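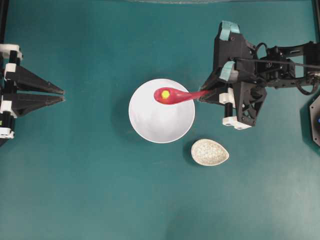 Goltley Rooms – Tabletop and Small Ware Check
Room 2, serving and scooping table
Checked by: Ohemaa Annan
Comments added by: Leif Brekke
Period: January
Next check due: 30 days from sign-off

Marks used: OK = no action. C = comment, may stay in use. X = take out of use. N/A = not present at the time of checking.

Section A – Table

A1. Top level in both directions: OK
A2. Top free of chips, lifted edges and splinters: OK
A3. Surface clean and dry before ware is set out: OK
Comment: Wiped with the Somberg neutral cleaner and a damp cloth. No scouring pads on this surface.
A4. Surface marks: C
Comment: Faint smudges and scuffs. None can be felt with a fingertip. Record again next time and compare. If a scuff becomes a groove that holds grains or crumbs, mark X and report to Murray Cormier.
A5. Fixings under the top tight: OK
Comment: One bolt on the window side took a quarter turn. Same bolt as last time – please fit a spring washer.
A6. Table does not rock under a firm push at each corner: OK

Section B – Bowls, plates and dishes

B1. Rims free of chips (run a gloved finger round the full edge): OK
B2. No hairline cracks when held to the light: OK
B3. Glaze sound, no crazing on the eating surface: C
Comment: One Sandberg side plate has fine crazing underneath. Eating surface sound. May stay in use, but check it separately each time.
B4. Pieces stand flat without turning: OK
B5. Pieces kept clear of the table edge: C
Comment: The rule is a hand's width as a minimum. Small bowls tend to drift outwards during a session. Set them back when the table is reset.
B6. Spare set in cupboard, stacked with paper between: X
Comment: Stacked without paper. Two plates rubbed on the rim. Taken out and put in the box for Mansa Lamptey to look at.

Section C – Spoons and other plastic ware

Small plastic ware wears sooner than the bowls and should be looked at more closely. Check the neck of each spoon, where the handle meets the scoop, by bending it lightly and looking for a white stress line. A spoon left standing in a bowl should have its scoop down inside and its handle leaning on the rim, as with the pink one in the small white bowl to the right of the plate. A long handle in a light bowl can tip it if a sleeve catches, so the bowl goes towards the back of the table and the handle points away from whoever is seated. Loose pieces, such as the small yellow one on the plate, are dealt with under Section D.
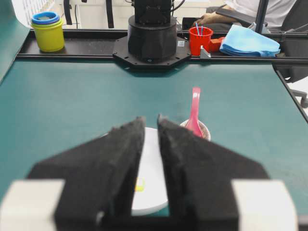
C1. No stress lines at the neck: OK
C2. Edges of scoop smooth, no burrs: OK
C3. Handle straight when laid on a flat surface: OK
C4. No staining or smell after washing: C
Comment: Slight smell on one spoon from the spare set. Rewashed and left to air.
C5. Spoons washed below the limit on the supplier's sheet: X
Comment: Went through the hot programme with the pans. Grukier spoons are to be washed by hand. Notice needed by the sink.

Section D – Small pieces

D1. Pieces counted out and counted back in: X
Comment: Sheet says 94 out, and the return column is blank. Zorica Zupan recounted and found all 94 in the tub. Fill in both columns at the time, not afterwards.
D2. Pieces whole, no broken corners: OK
D3. Lid of tub closes fully: OK
D4. Tub labelled "not food" on lid and side: C
Comment: Side label is peeling. Replace.
D5. Floor under the table checked for dropped pieces: OK

Section E – Storage

E1. Shelf load under the 400 g limit per tray divider: OK
E2. Heavier ware on the lower shelf: OK
E3. Cupboard door catches and holds: C
Comment: Catches only if pushed at the top. Adjust the keep by a millimetre or so.

Actions

1. Paper between stacked plates – Mansa Lamptey.
2. Hand-wash notice by the sink – Leif Brekke.
3. New side label for the tub – Zorica Zupan.
4. Spring washer and door keep – Murray Cormier.

Items marked X under B6 are not to go back on the table until initialled below. C5 and D1 are faults of procedure and the ware itself may stay in use.

Checked: O. Annan
Comments: L. Brekke
B6 cleared: ____________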